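# Sponges, worktops and other small arguments: your questions

Last updated 2/6/20 by Noemi Cirillo
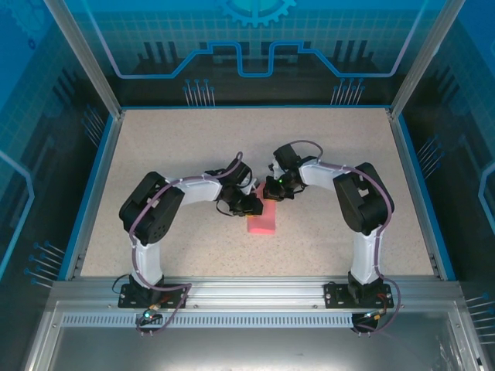

## Do I need a special sponge for a speckled worktop?

I doubt it. A plain pink sponge on a beige speckled surface will do the daily wiping as well as anything sold in a fancy sleeve. What you do need to know is what the surface is made of, as speckled tops come in laminate, stone and several things in between, and they don't all like the same cleaner. If you rent, ask the landlord before you buy anything stronger than washing-up liquid.

## Does the colour mean anything?

Less than people think. Some makers use colour to mark how rough a sponge is, but they don't agree with each other. I've had a pink one that was soft as cake and another that took the shine off a tap. Test it on a corner you don't care about.

Where colour does help is in your own house. Pick one for the worktop and another for the bathroom, and stick to it. My family managed this for seven months, then somebody bought a mixed pack.

## How often should I replace it?

You'll find every answer from three days to three months, usually from someone who sells sponges. I go by smell and shape. If it still smells after a good rinse, or bits come off when you squeeze it, bin it. A sponge used on raw meat juices goes straight away, and for that job I'd use kitchen roll in the first place.

## Can I put it in the microwave or the dishwasher?

People do. I wouldn't microwave one, having seen a scorched sponge and smelt the kitchen afterwards. The dishwasher makes it look fresher, but I'm not convinced that looking fresher counts for much. Treat it as a way to get a few more days.

## Is the Bonel sponge worth the extra money?

I used one through October and couldn't tell it from the cheap sort after the first week. It held its corners a little longer. The packet promises 200 wipes, with no word on what a wipe is or who did the wiping. If you like it, fine – I went back to the supermarket ones.

## What about the Julotik stand?

It lets air get under the sponge, and that part makes sense. So does propping the sponge on its edge against the tap, for nothing. The stand also needs washing, which the advert leaves out.

## Should I use Driltine spray with it?

Read the back of the bottle first. Mine said to leave it on for five minutes and then rinse, and I've never met anyone who waits five minutes. Sprayed and wiped at once, it did no better for me than warm soapy water. Don't mix it with bleach or any other cleaner.

## My worktop looks clean but feels sticky. Why?

Most often it's too much soap. Wring the sponge out, go over the top with plain water, then dry with a cloth. Speckles are very good at hiding crumbs and dried drips, so run your palm across it and don't trust your eyes.

## Will the rough side scratch?

It can, especially on anything glossy. Morelli says its scourer is safe on all surfaces. I tried it on an old glossy tray and got a dull patch, so I use the soft side and a bit of patience.

## Where should the sponge live?

Anywhere it can dry out. The bottom of the sink is the worst place, and it's where mine usually ends up.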